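Course 1301: Measurement and Error
Handout 6: Surfaces, light and repeat readings
Prepared by Sanaa Alaoui. Revised 8th June.

1. Accuracy and precision

Accuracy is the closeness of a reading to the true value. Precision is the closeness of repeat readings to each other. The two are independent. A scale with a zero error gives precise readings that are all wrong by the same amount, and averaging does not remove the offset.

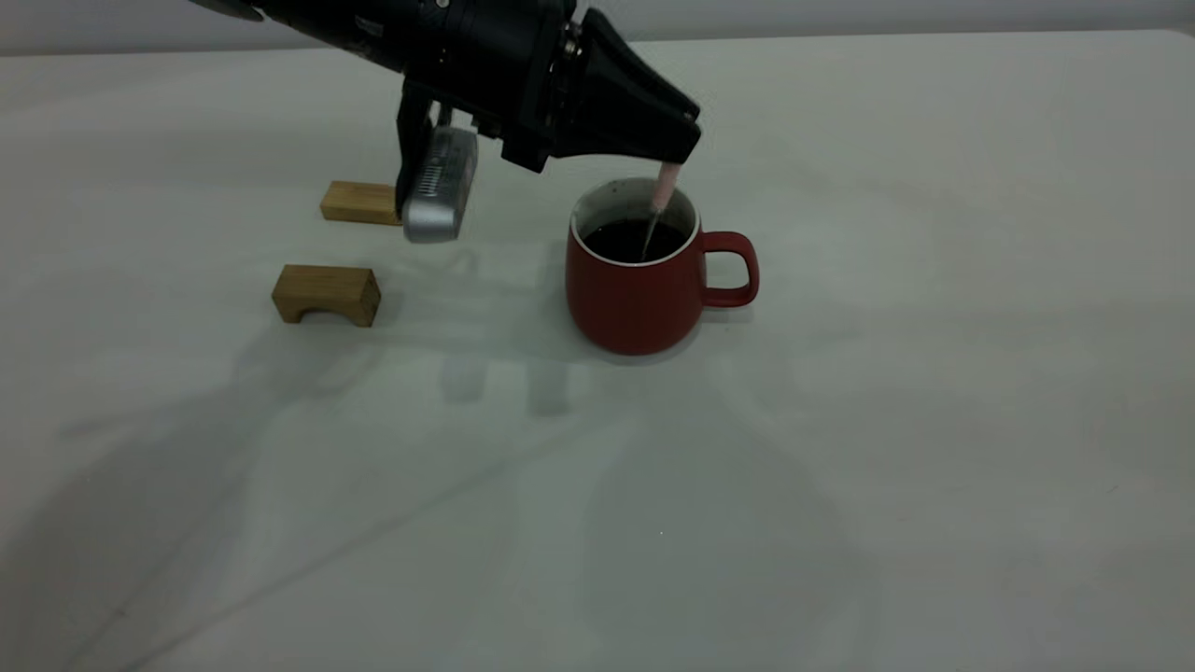 Fig. 1. Black arm with gripper and wrist-mounted camera.

2. Random error

Random error is estimated from the spread of the readings. For n independent readings with standard deviation s, the standard error of the mean is s divided by the square root of n. Going from 19 readings to 300 cuts the standard error by a factor of almost four. Drift must be checked first. If the readings rise or fall steadily with time, the formula does not apply.
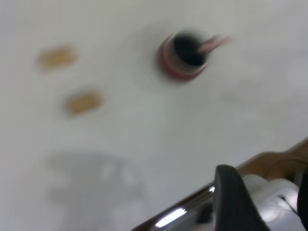
3. Light readings on pale surfaces

A matte surface scatters light in many directions; a glossy one returns most of it near the mirror angle. Readings from a glossy surface therefore depend strongly on where the meter is held. Take the background reading before and after each set, and subtract the mean of the two.

Uneven lighting is a systematic error. It is handled by mapping the surface with a reference card at fixed points and dividing each later reading by the card value at the same point.
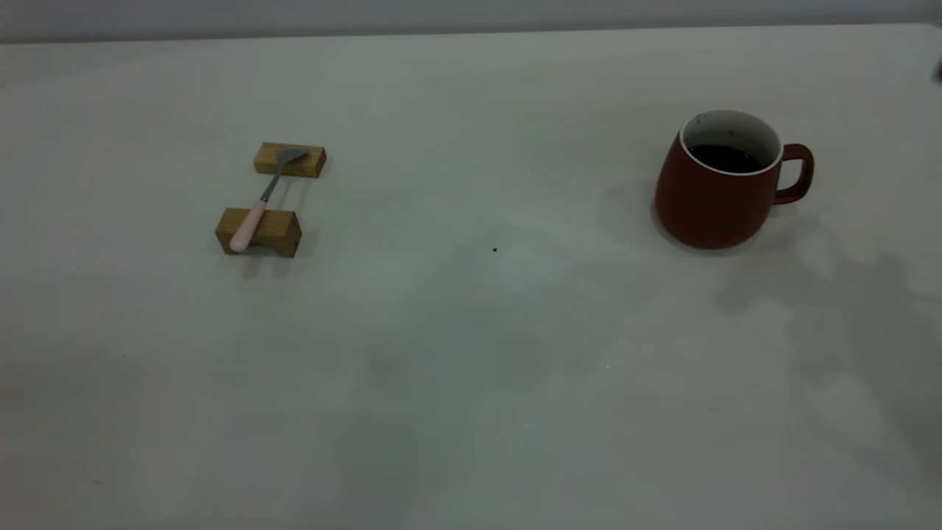 The card values should be normalized to their mean before the division, so that the corrected readings keep their original scale. Record the raw values as well. The Pallness worksheet has room for up to six points.

Reading: Brunet, course notes, sections 2 and 3.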